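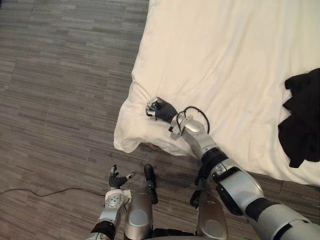
The near corner, right hand on the bedding. The left hand is open over the floor, keeping its options open. The black garment on the sheet has yet to be dealt with.

Chore Watch: The Bedroom
Text by Elaine Arruda

Every February I ask whether a machine can do my housework, and every February I end up doing my housework. The bedroom ought to be the easy room. Nothing boils, nothing breaks, and a bed stays where you left it. My nephew can make one in 2 minutes if there is a bus to catch, though you wouldn't want to sleep in the result.

A bed is mostly cloth, though, and cloth has no fixed shape. Nuno Rocha, who spent five years on the folding program at Follden, told me he would sooner teach a robot to stack bricks. "A brick is the same brick after you pick it up," he said. "Go pick up a duvet and tell me what you've got."

What to look at in the picture: the fist. People smooth a sheet with a flat palm and hardly think about it. A closed hand on a puffy corner can be a grip or a push, and from a still I couldn't tell you which. The gloves are dark gray with silver fingertips, better dressed for the job than I ever am.

Then there's the clothing question. Does it get folded, hung up, or draped on the chair where all my clothes live? Natália Magalhães at Vevex says sorting out what a person wants done with a garment is harder than lifting it. My husband has been on that problem since we married.

My scorecard for the bedroom, same as last year: sheets, promising. Pillows, ask again. Clothes left lying on the bed, still a job for whoever left them.

Next gallery: the kitchen, and the matter of who scrapes the plates.

Posted 11/30/22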